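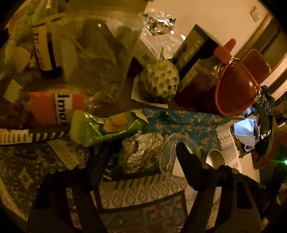

A table like this never gets cleared in one go, says a reader in Akevville, and you should save the sugar apple for last, when your hands are free. I'm inclined to agree. My own method, learnt over 15 years of long lunches, is to gather up the foil and the snack packets first, have a little sit down, and only then turn to the cloths (which I love far too much to rush!). They get shaken out on the step and folded before tea.
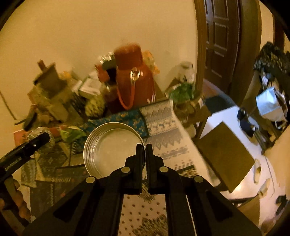
Patterned cloths with a round, ridged tin or lid.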